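4.2 Moisture and bending stiffness

Strips were cut along the grain and stored at 49 percent relative humidity before testing. Of the 634 specimens, nearly all reached constant weight by the second Friday. Stiffness fell as moisture rose – the trend matched the Slaoui series (Eglītis and Ayaaba).

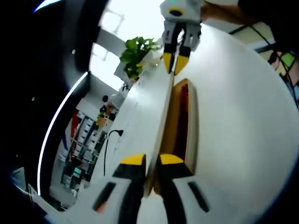 Figure 3. Thin strip of pale wood, held at both ends.

Slender specimens are sensitive to how their ends are supported. A long, thin strip held only at its two ends, as in Figure 3, has an unsupported middle, and its own weight must enter the deflection term.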